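Polley Bonsai Starter Kit, two months in

Tuesday, July 20, 2021

I bought the Polley starter kit in the spring after killing two supermarket junipers. It costs more than a supermarket tree and less than anything from a proper nursery, and I wanted to know if the tools were worth having. The tree that comes with it is a young Chinese elm, which is a forgiving choice for indoors.

What you get: the elm in a training pot, a bag of akadama mix, a roll of aluminum wire, concave cutters, a pair of long-handled shears, a root hook, drainage mesh and a thin booklet. There is no watering can and no drip tray. I put a saucer under the pot and moved on.

The shears are the best thing in the box. They came sharp and have stayed sharp through regular trimming of soft growth. The handles are long enough to reach the inside of the canopy without knocking leaves off the outside. The spring is a little stiff for small hands.

The concave cutters are less good. The blades on mine met at the tip but left a hair of daylight farther back, so a cut on anything thicker than a pencil lead tore a strip of bark on the way out. I took a file to them and they improved. At this price I don't expect Japanese steel, but a cutter has one job. I have an old Gallovley pair that I bought used, and I still reach for those first.

The wire is all one gauge. It holds the finer branches fine and does nothing for the trunk. If you plan to shape anything beyond twigs, buy a second, heavier roll. Check it every week in the growing season. I left one loop on too long in June and there is now a spiral mark on the lowest left branch that will take a couple of years to grow out.

Soil is decent. I sifted it and threw away a cupful of dust, which I would do with any brand. Water runs straight through, and that means you will be watering more often than you would with potting soil. In the July heat I was doing it every morning, and on two days again in the evening.

The booklet is the weak part of the kit. It tells you to water once a week, which would have finished my elm off by Memorial Day. It also suggests repotting as soon as the tree arrives. I waited until it had settled in by the window and put out new leaves, and I think most beginners should leave the roots alone until the next spring. The page on pruning is better, with clear drawings of where to cut above a leaf pair.

The elm dropped a third of its leaves the first week and then filled back in. It is now fuller than when it came out of the box.

Would I buy it again? For the tree, the soil and the shears, yes. I'd budget for better cutters later and get a library book to replace the booklet. I plan to do an update in September - mostly to see how the shears are holding up.

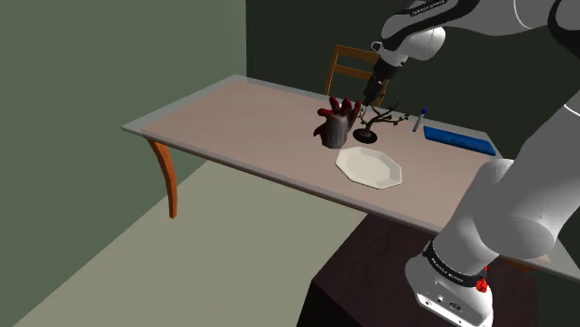
Bạch: Mine had the same gap in the cutters. I wrote to the seller and they sent a replacement pair, and those close all the way. Agree on the watering advice, it's way off for that soil. I just poke a wooden skewer in and water when it comes out mostly dry.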